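Let Fathers Be Tired Out Loud

I went back to work when our daughter was 6 weeks old, and I remember the elevator. I remember it better than the birth, if I'm being truthful, because I had slept so little that I rode it up to the wrong floor and stood in somebody else's kitchen waiting for my own coffee machine to appear. A man I had never met asked if I was all right. I said I was great. I said it in the big bright voice men use for this, and then I went and found the stairs.

I have been thinking about that voice ever since. We talk a good deal now about mothers and their careers, and so we should, because we were silent about it for far too long. But I would like to put in a word for the fathers, and mostly for the ones who would like to be home by five and don't know how to ask.

When I worked at Dadell we had a parental leave policy that ran to several pages. It was a generous one, too! Fathers could take the same leave as mothers, and in all my years there I knew 2 men who used the whole of it. One was Nassoro Biwott, who came back in July to find his best client had been handed to somebody else "to keep things moving." He was polite about it. He was polite about everything. By the next spring he had gone to Sendau, and I don't believe anybody in our building connected the two things.

The rest of us took a week or so and came back gray in the face, eating whatever was within reach and calling it lunch.
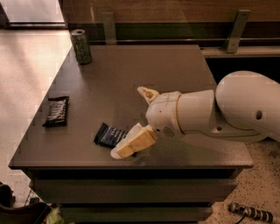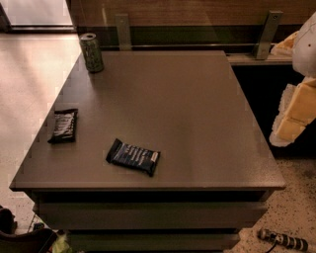 My wife, meanwhile, was being asked every single day how she was managing. Was she getting enough rest? Who had the baby? She found it maddening, and I understand why, for there was often a little judgment tucked inside the kindness. But I would come home with no such questions to complain of, and I'll confess I was jealous of them. A question gives you somewhere to put the answer.

My old manager, Musyoka Minja, would tell me I'm being soft. He raised four children on a schedule that had him out of the house before they woke, and he is proud of it, and I have eaten at his table and seen how fond those grown children are of him. So I don't want to pretend there is only one good way of doing this. Still, he told me once, over the dishes, that he couldn't remember any of them learning to walk. He is 62. He dried the same plate for quite a while after he said it.

What would I change? I'd start with the bosses, and I'd start small. If you run a team and you have a new baby at home, leave at a decent hour and say out loud where you're going. Put the pediatrician on the shared calendar under its own name. The young men on your team are watching you far more closely than they are reading the handbook, and they'll do what you do.

And when a father does take his full leave, give him his work back afterward. I wish somebody had done that for Nassoro. I wish I had spoken up myself, come to that, but I was tired, and I was telling everyone I was great.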